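Sweeping task, revision 2

Tuesday, November 4, 2025

Still on the sweeping task. The club meets in the back half of the Mostden building and we have the bench until the end of term, so most of what follows is notes on getting demonstrations that are worth training on. Emiliano Lagos asked me to write it down before I forget the details, and he will be the one fixing my arithmetic.

The task definition is short. The hand-held gripper starts above the table. The operator picks up the brush, sweeps the blue pieces into the dustpan, sets the brush down, picks up the dustpan and empties it into the bowl. An episode ends when the gripper is clear of the bowl. If a piece goes over the edge of the table the episode is thrown out, regardless of how good the rest of it was.

Our target is 400 demonstrations. We have 130 that pass the filter. The filter is a script Catinca Furtună wrote in May for the cup-stacking task, and it rejects anything where the pose estimate jumps by more than a set threshold between consecutive frames. It was tuned for slow vertical motion. Sweeping is fast and lateral, so the first batch failed almost entirely, including episodes that played back cleanly. Catinca has since split the threshold into a translation term and a rotation term. The rotation term is the one that matters here, as the wrist turns over quickly when the dustpan is tipped.

Pose tracking needs texture in the room, and plain black fabric on three sides gives it very little. Lăcrămioara Mocanu predicted this and was right. With the gripper low over the table, the tracker had almost nothing to hold on to and drifted toward the end of each stroke. The big foam letters on the back panel give it edges at a useful distance. They are in different colours and the rows are not quite level, neither of which the tracker minds. Drift at the end of a stroke is now small enough that I have stopped plotting it.

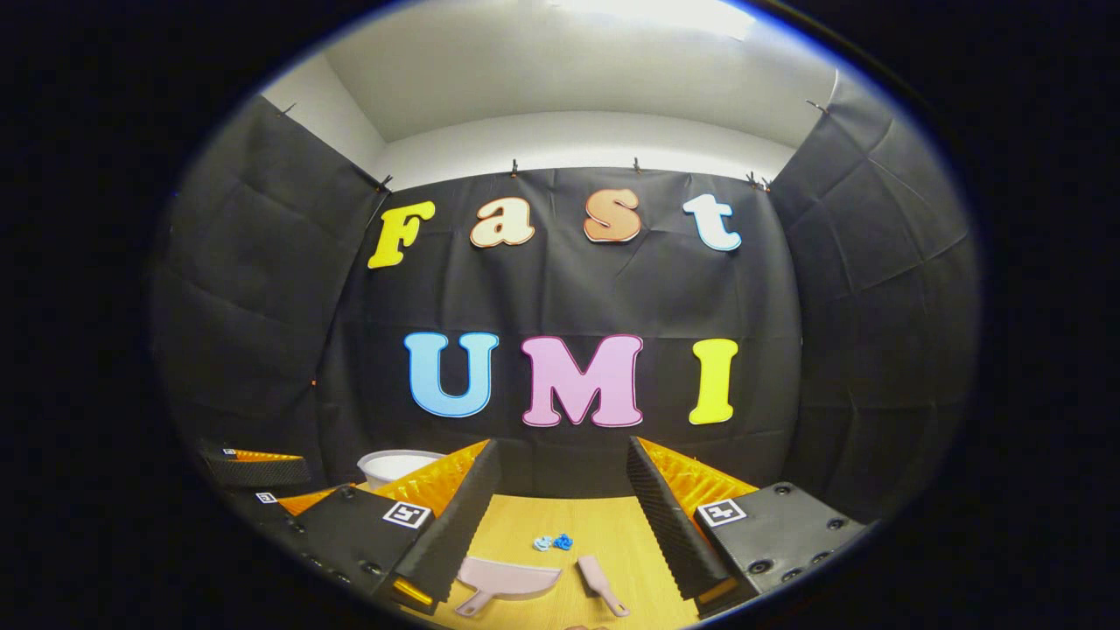
Photo: Ovidiu Toma

The fingers are the second version. The orange mounts are printed and flex a little under load, with ridged foam pads glued to the inner faces. The first version had flat pads. A flat pad holds the brush handle well enough when it is pulled straight, but the handle rolls as soon as the bristles load up on one side. The zigzag profile catches it. The cost is that release is slower, and several episodes were rejected for the brush hanging on one pad after the fingers had opened. Operators now open fully and pause before lifting away.

Gripper width is read from the square markers beside the fingers. If one is missed for a few frames we interpolate. If both are missed for longer than that, the episode goes. Glare was the usual culprit. The ceiling is white and the room lights are directly over the bench, so we reprinted the markers on matte stock and the missed detections dropped to a level the interpolation can cover.

The start layout is the part I got wrong. I had the dustpan in the same place every time for the first two sessions, with the handle toward the operator's left. A policy trained on that would learn where the dustpan is and ignore the camera. We now use 9 layouts on a laminated card, with the bowl moved as well, and the operator changes layout after every episode. It is tedious and adds time to each reset. Ovidiu has proposed a random draw instead of a fixed order, which I will accept if he writes the logging for it.

The table itself is a minor irritation. The finish is warm yellow-orange and the finger mounts are close to it in hue, so the colour mask I was using to crop the fingers out of the observation also removed parts of the tabletop. I have dropped the mask and crop by geometry.

Laurențiu Hodoroagă is setting up the training machine, called Ene for reasons that predate me. The first run will use what we have, mainly to find out whether the data loader copes with the new width field. I don't expect a usable policy from it. If the loader fails, the fix is in the Bustine branch and needs to be merged by someone other than me.

Next session: layouts four through nine, two operators, and spare foam pads cut in advance.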